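**Arm faults when reaching to the back of a shelf column**

Posted by Selina Moser in Shared Workshops / Arms and grippers

We are building a shelf picker in our workshop with a second-hand six-axis arm and a two-finger gripper. The shelving is ordinary black metal with particleboard boards. Front boxes pick without trouble. When the target is the back box of a column, the arm stops with a protective stop, code 2171 in our log, before the fingers close.

The planner is Drakuvum, with default settings. The shelf model has the lower board, the wall and the uprights. Boxes are modelled as solid blocks with a 20 mm margin.

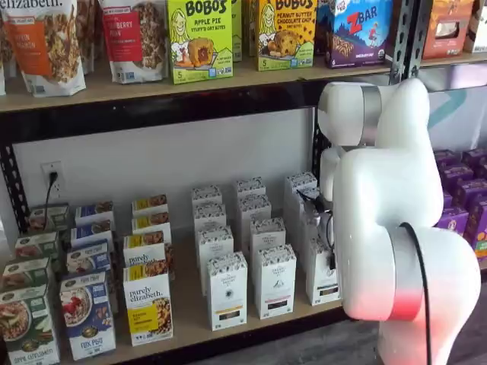
*Gripper in among the tall white boxes on the lower shelf.*

I have lowered the approach speed and it makes no difference. Payload is set to 232 g for the heaviest box. Is this a collision limit, or is the path itself bad?

**Lợi Chu**

Probably both. A few things to check, in this order.

1. Your list of modelled parts does not include the upper board or the black beam under it. Add both. The planner will otherwise treat that space as free and may route the elbow through it.
2. The gripper cable hangs loose. It will catch on a box corner sooner or later, and the controller reads that as an external force. Clip it back along the last link and leave enough slack for full wrist rotation.
3. Payload must include the gripper and its bracket. If 232 g is the box alone, the torque estimate is wrong in every pose, and the error is worst with the arm stretched out. Enter the centre of mass as well.
4. A 20 mm margin on every box is too much in a tight column -- the margins overlap and the planner has no legal way in. Use 5 mm for the target's neighbours and keep 20 mm for the shelf.

Also add the power lead and plug on the wall behind as a keep-out block.

Log joint torques during the approach. A sharp spike means contact. A slow rise means payload.

**Flanley**

Had the same on a Sowa controller. Turned the collision sensitivity down and it went away.

**Lợi Chu**

I would not do that in a shared space. Fix the payload first.

**Selina Moser**

The payload was the box only, as you guessed. With the gripper included, 14 test reaches gave one stop, and the torque log shows a spike on that one. Cable clips are next. I have added the beam and upper board to the model. The margins are still at 20 mm for now.

**Wimeo**

Check the board is level too. Ours sagged in the middle and the back row sat lower than the model said.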